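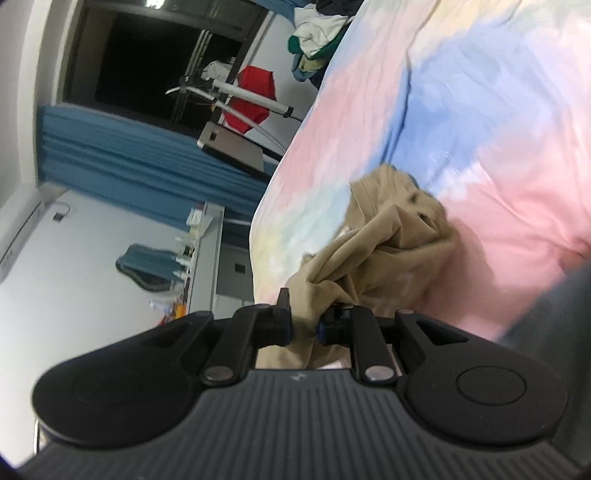 The Planner's Opinion

The planner had been awake for eight minutes and already it had an opinion about the trousers. Or the shirt. The perception module would not commit, and had filed the thing under "garment, beige, confidence low," which Hanna Stępień considered a fair summary of her own wardrobe.

"It wants to know where the waist is," she said.

"Does it have a waist?" said Dariusz Jakubowski, scrolling through the log.

"It has 12 candidates."

The software was called Varia. In June it was to be shown to people from Zondham, who had money and had been told that laundry was a solved problem. Dariusz had done the telling. Hanna had written the grasp scorer, and so she had not been invited to that meeting.

Varia replanned. It had found the pastel blankets interesting from the start – each pink blotch looked to it like a sleeve somebody had dropped – and now it proposed, with great calm, to fold the bed.

"Fold the bed," Dariusz read aloud. "Cost, 3051."

"What's the cost of folding the beige thing?"

"3052."

Hanna opened the cost function. Somewhere in it was a term Hubert Lis had added before he left for Jarnimley, with the comment "temporary, ask me." She had asked him. He had said it was temporary.

She took the term out. The planner thought for 20 seconds, which in Varia was a sulk, and came back with a single line: grasp edge, lift, wait for further information.

"Wait for what information?" said Dariusz.

"It doesn't say."

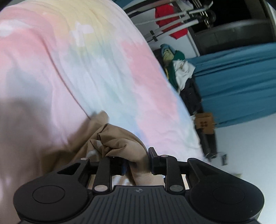 Grasp edge, lift, wait.

They waited too. After a while Dariusz asked if she could put Hubert's term back, only smaller.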